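August 25, 2022

Up at five because of the garbage truck. Made coffee, read the letter from the water company again, and decided to call them at eight when the line opened. The letter says our account at the old house is still in my name and that I owe 244 for a period when we had already moved out. I have the closing reading written down from June, with the date, in the back of the blue notebook. Meter stood at 1,293. They have it down as 1,749, and I don't know where they got that.

Called at eight. On hold until twenty to nine. The man I got was polite and could not find the reading. He asked if I had sent a photo of the meter. I said I had phoned it in, as the form told me to. He said phoned readings are sometimes entered by hand and he would open a case. I asked for the case number and wrote it under the reading. He thinks two weeks. I will not pay in the meantime, and I told him so, and he said that was fine as long as the case was open.

Solange says I should have called the day the letter came. She is right about that.

After the call I walked to Tindall to see the upright piano that Colin Hartley told us about. It is in the front room of a house that belonged to his aunt, and the family wants it out before they paint. I had expected something worse. The keys are even, two of them stick near the top, and the pedals work. The case has a ring on the lid from a plant pot. Colin played the opening of something slow and it was flat all the way through but flat by the same amount, which a tuner can deal with. They want nothing for it. The cost is in the moving. The first firm I called quoted 297 for ground floor to ground floor, and we are not on the ground floor. They will call back with a price for stairs.

I measured the turn on our landing when I got home. It will be close. The piano is 57 inches long and the landing is a little more than that between the rail and the wall, but it has to come up on end and then swing, and I don't know how high the movers need to lift it for that. I drew it on squared paper and moved a cut-out piece around. With the rail off, it goes. With the rail on, I could not get it to go. Haziq Majimbun downstairs took his rail off for a wardrobe and says it is four bolts and a lot of old paint.

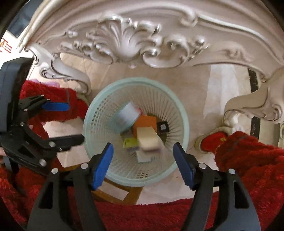

Lunch was the rest of the lentils with rice. Wrote to the landlord about the rail. I kept it short and said we would put it back the same day and touch up the paint. I did not mention the piano in the first version and then thought that would look bad later, so I put it in. He will want to know about noise. I said no playing after eight in the evening, and that it has a practice pedal. It does have a middle pedal, but I did not try it, so I need to ask Colin what it does before the landlord asks me.

Slept for half an hour in the chair with the window open.

In the afternoon I did an hour of scales on the keyboard. Left hand is still behind. The fourth finger drags on the way down in B flat and I end up speeding up after it to make the time back. Urho Toivonen, my teacher, wants me to do it at half the speed for a week and count out loud. I have been doing it at half the speed without counting. Today I counted and it was worse, and then by the end it was a little better. Next lesson is the waltz, first page only. I have the notes of the first page and not the second ending.

Solange came home at six with a headache. The office in Pultutham is still without a working air conditioner and they have been told it is waiting on a part. She lay down and I made eggs. Afterward she wanted to see my drawing of the landing and found that I had left out the baseboard, which takes up nearly an inch. So it is closer than I thought. She still wants the piano. She had lessons until she was twelve and says she remembers one piece, and played the right hand of it on the kitchen table.

Afiq Sumampouw called around nine about the choir trip. They are short of tenors again. I said I would think about it and he said that was what I said last year. The bus costs less than before but it leaves at six in the morning and comes back after midnight — too long a day for two songs. I will tell him no by the weekend so he can ask someone else.

Warm all evening, a few drops of rain at ten and then nothing. Closed the back window in case.

Tomorrow: movers, ask Colin about the middle pedal, buy stamps, copy the meter page from the notebook and mail it to the water company with the case number on top.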